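Shared Workrooms and the Question of Who Decides

Opinion. Published 2018-05-27

The Lamlow district has three public workrooms, and in February its council began to consult on how they should be run. The consultation paper is clear and courteous, and it asks residents many sensible questions about opening hours, fees and booking. It does not ask who should decide what the rooms contain. In the view of this writer, that omission is the most serious weakness of the proposals, and it should be put right before any decision is taken.

A public workroom is a simple thing. Residents who lack space or equipment at home may go there to mend a chair, cut a pattern, print a notice or learn a trade. The rooms at Lascombe and Stisel were opened on that basis, and the third, on Weerakoon Street, followed when the old telephone exchange fell vacant. Each was furnished according to what people in the neighbourhood said they needed at the time. Those needs have changed, and the furniture has largely stayed where it was.

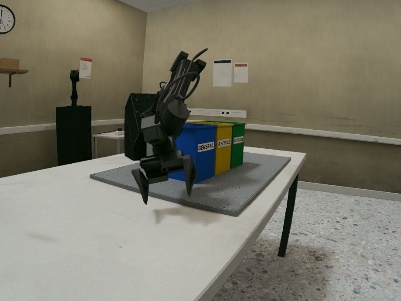

Arm and gripper above the worktable.

The council proposes to replace the present local arrangements with a single equipment list, drawn up centrally and reviewed every two years. There are fair arguments for this. Buying in quantity costs less. Staff could move between sites without fresh training, and a resident who learned to use a machine in Stisel would find the same one in Lascombe. The paper estimates that 745 residents used at least one of the rooms last year, and it is right to want a consistent service for them all.

Consistency, however, has a cost that does not appear in the estimates. Stisel has many older residents and a strong interest in upholstery and garment repair. Lascombe lies beside the college, and its users are younger and more likely to be preparing for technical work. A single list must either provide for both, at considerable expense, or settle on a middle course that suits neither. The draft list attached to the paper takes the middle course. It offers one sewing machine for each site and removes the large cutting table from Stisel altogether.
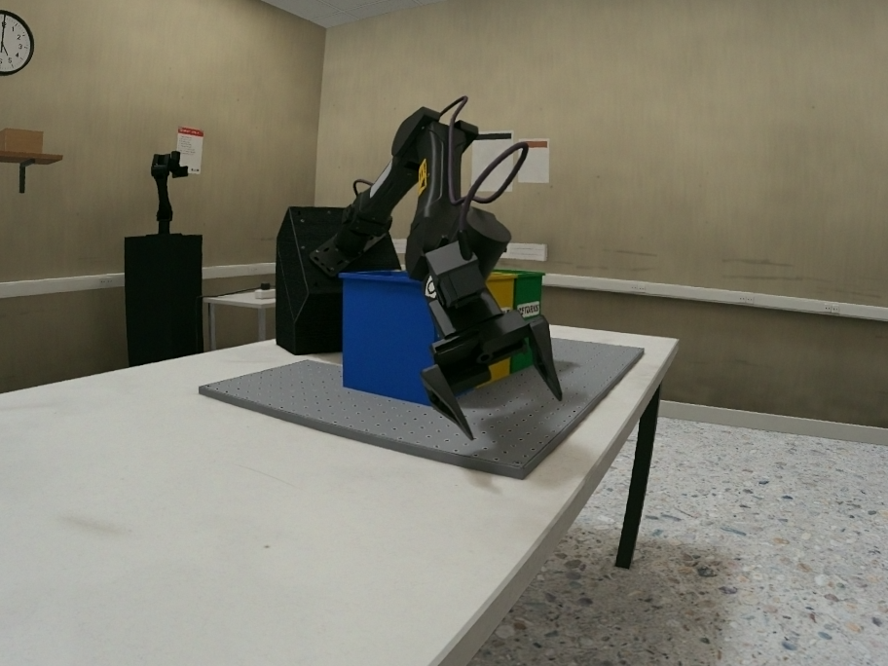
Layout deserves the same attention as the list itself, and the consultation paper gives it a single paragraph. A floor plan records the footprint of an object and little else. It does not record reach, height or the room a person needs in order to stand back. A jointed arm that bends down over a long table from a high elbow, with loops of dark cable standing out from it, takes up a good deal of air that no floor plan would show. The same is true of an ironing press with its lid raised, or a bolt of cloth being unrolled. Those who use a room each week know these things from habit, and their knowledge should be sought before partitions are ordered.

It may be objected that local control favours those who speak loudest. The objection is a reasonable one. Under the present arrangements, meetings at Lascombe have been poorly attended, and decisions have sometimes rested with a handful of regular users. Parents of young children and people who work shifts have seldom been heard. The remedy is to improve the means by which residents are consulted. Removing the decision from the neighbourhood would leave these same residents further from it than they are now.
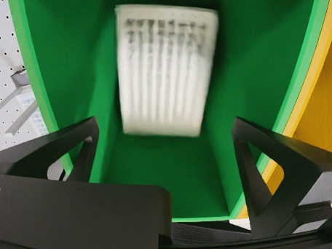
A modest reform would meet most of the council's aims. The district could keep a short common list covering safety equipment, lighting, hand tools and first aid, and could buy these items centrally. Each room would then hold a budget of its own for everything else, to be spent after a public notice of not less than 2 months. Written comments would carry the same weight as those made in person. Where a proposed purchase exceeded £300, the reasons for it would be published and displayed at the entrance.

Such an arrangement would also give proper recognition to maintenance. The draft proposals treat a purchase as complete on delivery. In practice, equipment that is bought without a plan for its care is soon out of use, and residents lose confidence in the service as a whole.
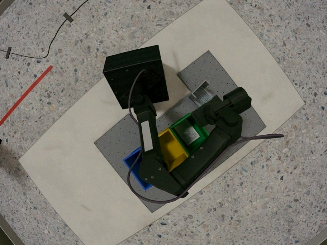

Each local budget should therefore set aside a fixed share for repair, and the amount spent should be reported every year in plain figures. Rooms that lend tools should be permitted to keep their deposits for the same purpose. At present these sums are returned to general funds.

The consultation remains open, and the council has said that it will consider late amendments to the draft. Residents who value the workrooms are urged to reply in writing, to state which room they use, and to ask that the question of local choice be added to the paper before it goes to a vote.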